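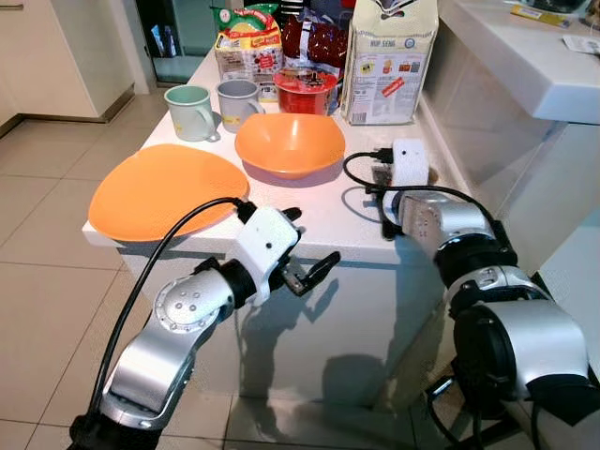

Posted by Gunnlaugur Holst, Sarnalow Plant Services | 2026-01-02

Call for participants: comparison of condenser tube eddy current readings

Sarnalow is seeking inspection crews and single analysts for a blind comparison of eddy current data from condenser tubes. The data set covers 1,944 admiralty brass tubes from the Deltville station, recorded during the last two outages. Participants call the defects with their own procedure and return a plugging list.

A subset of 148 tubes has been pulled and sectioned. Metallurgical results stay sealed until all lists are in.

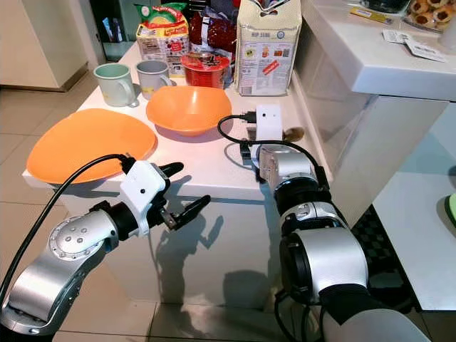 Left gripper open beside the orange plate.

Requirements
Level II certification in eddy current testing, or equivalent plant experience.
Own analysis software able to read raw multi-frequency files.
60 hours of analysis time, spread over the test period as you see fit.

Tube support signals have been left in the data. Mixing frequencies to suppress them is permitted — state the mix in your report. Automated calling is also permitted, provided that the settings are fixed before the first file is opened.
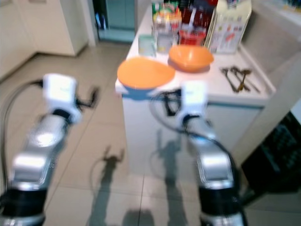 Brynhildur Hafþórsson asked whether crews that have worked at Deltville may take part. They may, but their results will be tabulated separately, and earlier plugging maps must not be consulted.

Participants receive the sectioning results and their own scores. Company names are coded in the published tables. Travel to the Kistden workshop, where the results will be discussed, is paid for one person per crew.
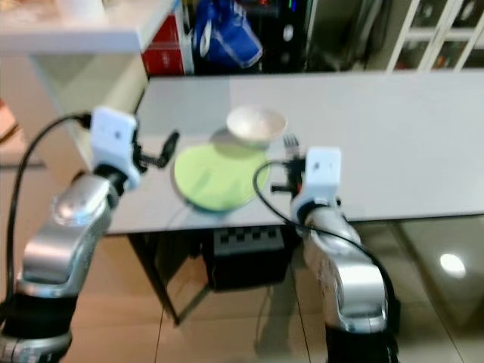 Gripper fingers angled toward a green plate.

To apply, send a copy of your certification and a one-page outline of your calling procedure to Bouchra Ait Brahim at the Sarnalow inspection office. Applications close at the end of January. Data files go out after the confidentiality form has been signed and returned.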